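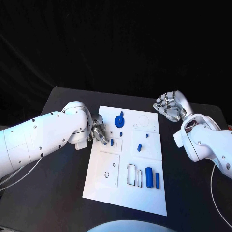 The assembly board took me most of August and I finally have the two arms working over it. I'd put it off because the arms themselves were the fun part, and the board looked like an afternoon of cutting and gluing. It was a lot more than that. Everything that moves is printed in blue and everything that stays put is white, so the cameras have an easy time telling them apart. The outlines for the two upright cylinders, the fat one and the skinny one, are just dark rectangles on the white. I wanted a target with no lip or recess, so the arm has to put the part in the right spot without any help from the board.

The small pegs are the hard bit. My first lot of holes was cut to the same size as the pegs, which was a beginner's mistake, and I ended up reaming every one of them by hand at the kitchen bench. The second lot went better. I also sanded the pegs, and I'd recommend doing that before you mount anything.

Software is the same as last time. I'm still running Codier on the old desktop, with both hands on one controller, and logging to a separate drive. Joint positions get saved in blocks of 1,024 samples. I tried bigger blocks and the left arm started to stutter whenever the drive was busy, so I went back.

The left hand is better than the right at the moment. I rebuilt its wrist in winter and haven't done the other one yet. On Sunday I ran the short peg routine 9 times on the left and it got the peg home in 5. On the right I got 4. Most of the misses were the same fault: the fingers close a bit early and tip the peg over before it's lifted. Slowing the close helped a little. I might try some thin rubber on the fingertips, if I can find a glue that holds.

Sheyla Huanca came over to look at the noise in the right shoulder. She thinks it's a bearing. I thought it was a loose screw, and I've already been around all of those twice, so she's probably right. The replacement is on order from Zerouali and they say a fortnight.

A few people asked about the backdrop. It's plain black cloth from the fabric shop, hung off a curtain rail. Before that the cameras kept picking up the colours of the shelving in the garage and calling it a part. Iron it if you like. I didn't.

Next job is the right wrist, then the cables, which I want to clip down properly so they stay clear of the board. After that I'll have another go at the pegs.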